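Picture framing at home

Picture framing is the work of fitting a print, photograph or drawing into a frame so it can be hung or stood on a shelf. It is one of the most rewarding small jobs a person can do at a table! A plain print can look completely different once it has an edge around it, and the materials are easy to find.

The basic parts are the frame itself, a clear front (glass or acrylic), the picture, and a stiff backing. Many people add a mat, the wide paper border that keeps the picture from touching the glass. Thin wood frames are a lovely match for photographs with a narrow white border -- the pale edge does some of the work of a mat all by itself.

Large prints need room. The usual advice is to clear a flat surface, lay the print and the frame side by side, and compare sizes before opening anything. A sheet of cardboard under the print protects it from grit, and a soft cloth is kept close for wiping the glass. 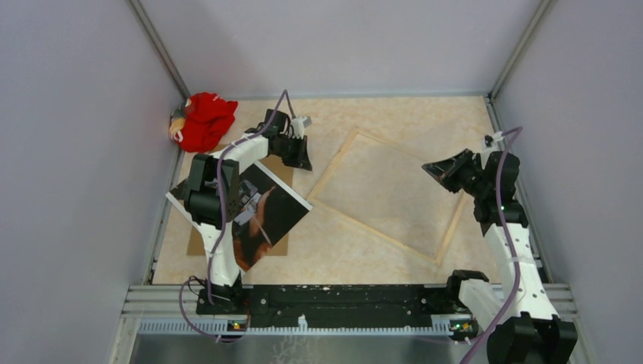 Does a photograph need a mat?
Only if it would otherwise press against the glass, where it can stick over the years; thin spacers hidden under the edge of the frame do the same job.

Backing is cut to the size of the frame opening, and the picture is hinged to it along the top edge only, so the paper can swell and shrink with the weather. Dark prints deserve extra care, as every speck of dust shows up beautifully (and maddeningly) against black.

The framer Mei Gallagher, whose handbook Lornum lists 80 simple frame projects, suggests leaving 2 millimeters of slack around the backing. She also recommends hanging large frames from two hooks, spaced well apart -- they stay level far longer that way.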